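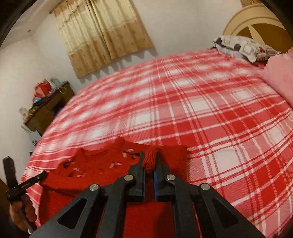

Svend Juhl wrote in the day after the last episode went out to say that he had watched the ferry scene three times and still didn't trust the harbourmaster. Neither do we, Svend! Your message was one of 319 that came in about the second series of Ritlow, which is easily the most post we've had about any programme since this newsletter began, and I've spent a very happy week reading the lot with a pot of tea going cold beside me.

If you haven't finished it yet, stop here and come back when you have, because there are spoilers from the next line onwards.

So, the ferry. For seven episodes we were led to believe that Inspector Osten had missed the last crossing and was stuck on the mainland while the chapel burned. Then comes that long, almost silent shot of the passenger deck, and there she is in the reflection of the tea kiosk, with her collar up, plainly on the boat. I shouted at the telly. My downstairs neighbour has since told me he heard it, and also that he now knows who did it and would have liked to find out for himself (sorry, Martin).

What I love is that the clue was there in episode two. Several of you spotted it before I did: the ticket she uses as a bookmark has been clipped on both ends. A single would only be clipped once. It's on screen for a couple of seconds while she's talking about something else entirely, and the writers then leave it alone for five hours. That is proper plotting, and it makes the whole series a treat to go back to. I'm on my second viewing and I keep finding things. Watch the kitchen clock in episode four, and watch what the sister does with her gloves at the funeral.

Guðlaug Lund wasn't so keen. She felt the Provero storyline, with the missing cannery money, was dropped just when it was getting good, and I do see what she means. We learn that the account was emptied, we see the accountant boarding up his house, and after that he's mentioned once, in passing, by a man buying paint. My guess is they're keeping him for a third series. Guðlaug's guess is that they forgot, and she has offered to eat her hat if he turns up again. I have written this down.

Where we all seem to agree is on Tennant, the dog. What a performance! He gets better scenes than half the village, and the bit where he refuses to walk past the boathouse was mentioned in 50 separate messages. A few of you asked whether he'd be all right before you would carry on watching. He is all right. He is asleep on the harbour wall in the very last shot, and you can watch the final episode in perfect peace on that score.

The music deserves a word too. The first series had that rather busy fiddle tune over the titles, which I know some people were fond of, but the new one is just a harmonium and somebody humming, and by the third week I was humming it at the bus stop. Nearly 4,000 people joined our online watch-along for the finale and the chat went completely quiet when it started up under the ferry scene. I've never known that lot be quiet for anything.

We'll be doing the watch-along again in June, going right back to the first episode of series one, which I'd recommend even if you bounced off it the first time. It's slow to begin with and everyone seems to be wearing the same jumper, but stick with it as far as the regatta. We start at 8 in the evening and there's usually a good natter for half an hour afterwards. New people are very welcome, and all we ask is that you keep series two to yourself for the benefit of those who are coming to it fresh.

Do keep the theories coming in the meantime, especially about the second key. I have one involving the vicar that I'm rather proud of, and I'll print it next time alongside any of yours that knock it down.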